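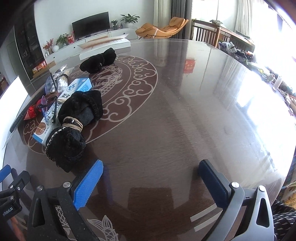
An Afternoon with the Hand-Held Grippers at Lekach

I finally got to one of the Lekach open days! I've been meaning to go for ages, and every time one came up I was either traveling or I found out the week after. This one was in January, in a regular family apartment instead of a lab, and I had such a good afternoon that I'm writing it all down before I forget the details.

For anyone who hasn't followed my earlier posts on this: the idea is that a person carries a gripper around by hand, with a camera on it, and does household jobs with it. Pick up, turn over, put down. The recordings are then used to teach an actual robot arm how to do the same jobs. So there was no arm on show at all, which threw a couple of the other visitors, who I think had expected something on wheels. I didn't mind one bit. I like the hand-held part best, partly because they let you try it.

The dining table

The first station was the dining table, and what a table. Big, round, glass over dark wood, with a dragon set into the middle and pale clouds swirling all around it. I could have spent the whole visit looking at it. The windows throw long bright streaks across the glass, and there's a little red square with gold writing that shows up as a reflection right in the middle, where it looks for all the world like something you could pick up. I asked if that bothers the system and got a happy groan in reply. Reflections are a big reason they like working there. A plain gray lab bench teaches you how to work on a plain gray lab bench, and then somebody's grandmother has a glass-topped table and the whole thing falls to pieces.

The objects on it were just as good. Cotton swabs in a clear plastic bag, a white and blue medicine box, a pair of glasses with see-through blue frames sitting on top of a clear container, brown cord in a coil, a small glass bottle at the back. My favorite was a black plush bundle with tan twine wound around its middle. It has no real edges! You look at it and your own hand knows what to do (squeeze the fat part, mind the cord), but try explaining that to a machine. There's another, smaller black one farther back, all knots.

I was told to pay attention to the clear things, and after that I couldn't stop noticing them. A clear bag on clear glass on a shiny table is a nasty problem for a camera. You and I cheat by knowing what bags are like.

Trying it myself

Everyone got a turn with the gripper. Mine lasted 30 seconds the first time and I went back in line for another. It's two fingers, with a bright blue pad on the left one, covered in fine dots, and a dark navy pad on the right. I asked about the dots and we got into a long and very fun conversation about grip, most of which I followed.

What surprised me was how much I had to slow down. My first go at the medicine box, I came in at an angle and shoved it sideways across the glass. Second go, I squared up to it and got it, and I was as pleased as if I'd landed a plane. The bundle was easier than I expected. The glasses I wasn't brave enough to try, though a teenager in front of me lifted them by the bridge on the first attempt and set them down again like it was nothing.

You also find out very quickly that you use your wrist for everything. With the gripper in your hand, your elbow and shoulder have to pitch in, and by the end of my second turn I was walking around the table to get a better approach instead of reaching. One of the people running the station said they like to see that, as the robot will have to do plenty of its own shuffling around.

How much is enough?

I asked the question I always ask, which is how many tries a robot needs before it gets the hang of something. The answer was a good long "it depends." For the day's list of jobs they were aiming for 59 good recordings, and they thought that would be a decent start for that one room. For something they'd trust in a home they had never been in, they were talking about around 1000 per job, spread over as many different homes as they can get into. Different tables, different light, different clutter. I hadn't thought much about the clutter before. I'd assumed you would clear the table first, and they were very firm that you leave it as people live with it. Laptop, packets, plants on the console, all of it stays.

They throw out more than I would have guessed, too. If you hesitate too long over an object, or change your mind halfway, the recording gets marked and usually dropped. I suspect both of mine went that way.

The talk at the end

There was a short talk after the demo, comparing three ways of sorting the recordings once they're in. Two of them had names, Dillirow and Nusico, and the third is just a person with a spreadsheet. The person with the spreadsheet is still winning on soft objects, which got a cheer. Nusico is faster by a mile on boxes and bottles. I'd like to see the same comparison on the clear plastic, and I said so, and they wrote it down.

If you want to go

The next one is planned for the Enriquez workshop, with kitchen jobs this time. Groups are small, so sign up early. Sessions start at 3 and I'd get there ahead of time to be near the front of the line for the gripper. Wear something with sleeves you can push up. Kids are welcome and, judging by this one, better at it than we are.

I've already put my name down. I want another crack at that medicine box, or whatever the kitchen version is. A box of tea, I hope.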